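Un journal sans erreur peut cacher une panne

Opinion, 4 avril 2022

Le simulateur que nous utilisons chez Cluneo pour les tâches domestiques, Mundus, a rendu un rapport de 1506 pages pour la dernière campagne. Je l'ai lu presque en entier. Aucune ligne rouge. Pourtant, dans 18 essais sur 40, l'horizon de la caméra embarquée était faux, et le robot à deux bras travaillait dans une pièce penchée : l'horloge, la porte, le carrelage orange, tout versait du même côté.

Le défaut tient à un paramètre d'inclinaison lu dans une unité et écrit dans une autre. Il date de la mise à jour d'avril et il se corrige en une ligne. Ce n'est pas lui qui m'inquiète. Le contrôleur recevait une vue impossible pour un robot censé se tenir droit, et il n'a rien signalé. Il a continué à planifier ses gestes vers une table dont il estimait mal la position.
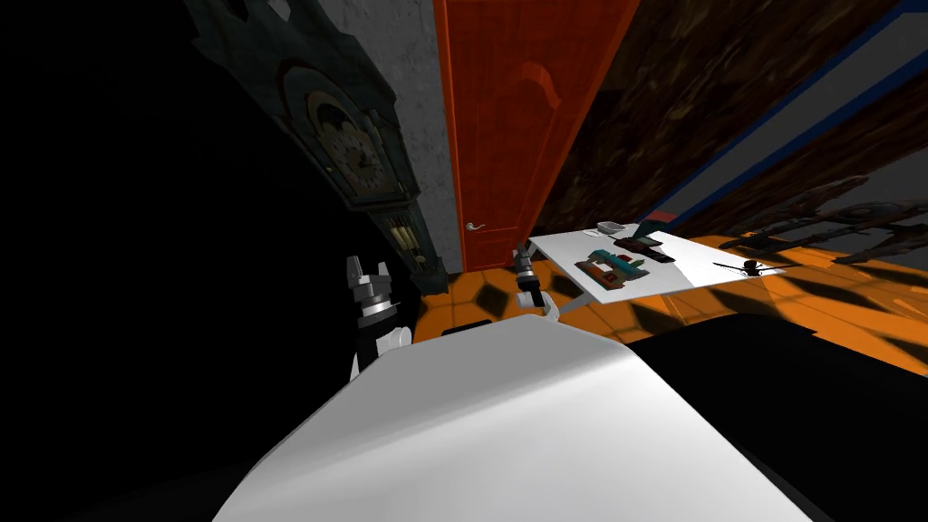 Njoroge Urio trouve que j'exagère : un simulateur sert à casser des choses sans casser personne, et une caméra mal réglée se voit au premier coup d'œil. Selon lui, il suffisait de regarder les vues avant de lancer la série.

Je lui accorde le premier point. Pour le second, il faut encore que quelqu'un regarde. Nous avons lancé la série le soir et lu les scores le lendemain. Les scores étaient médiocres, pas absurdes, et un score médiocre passe pour un problème d'apprentissage. On a donc parlé de réentraîner le modèle pendant que la cause se trouvait dans un fichier de configuration. Une équipe fatiguée fera la même chose demain, avec une machine réelle au bout du câble.

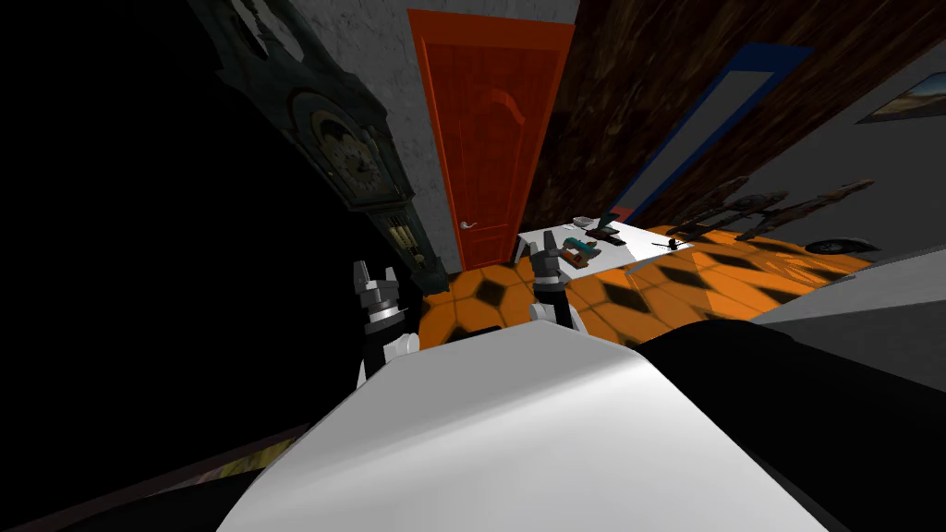
Sur une machine réelle, l'équivalent existe : un support de caméra qui se desserre, un étalonnage périmé, un choc pendant le transport. À l'atelier de Nollstead, un bras a poussé une étagère après un simple changement de vis. L'arrêt d'urgence a fonctionné parce qu'un opérateur se trouvait à côté. Le logiciel, lui, considérait que tout allait bien.

On me répond souvent que les contrôles coûtent du temps. Comparer l'horizon vu par la caméra à la verticale donnée par la centrale inertielle prend quelques millisecondes au démarrage. Si l'écart dépasse un seuil, les bras restent au repos et un message s'affiche. Le fournisseur Rengifo propose ce test en option, désactivé par défaut. Je crois que c'est le mauvais choix. Une sécurité qu'il faut penser à cocher manquera justement là où l'on a oublié le reste.

Reste le cas des gros plans. Quand la pince est tout près d'un meuble, il n'y a plus guère de lignes auxquelles se fier, et le contrôle visuel devient fragile. Il faut alors conserver la dernière vérification valable et lui donner une durée de vie courte.

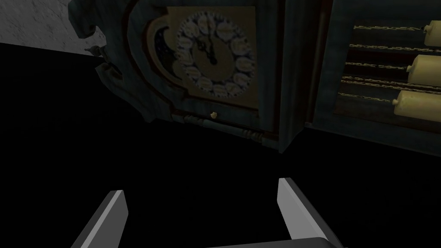 Ce que je demande

Que le contrôle de cohérence soit actif à la livraison, en simulation comme sur machine. Que sa désactivation laisse une trace avec un nom. Que les essais conduits avec une vue fausse soient retirés des moyennes et publiés à part, au lieu d'être rangés parmi les échecs ordinaires. Chez nous, les 18 essais concernés ont été isolés et la série sera refaite avec le test activé.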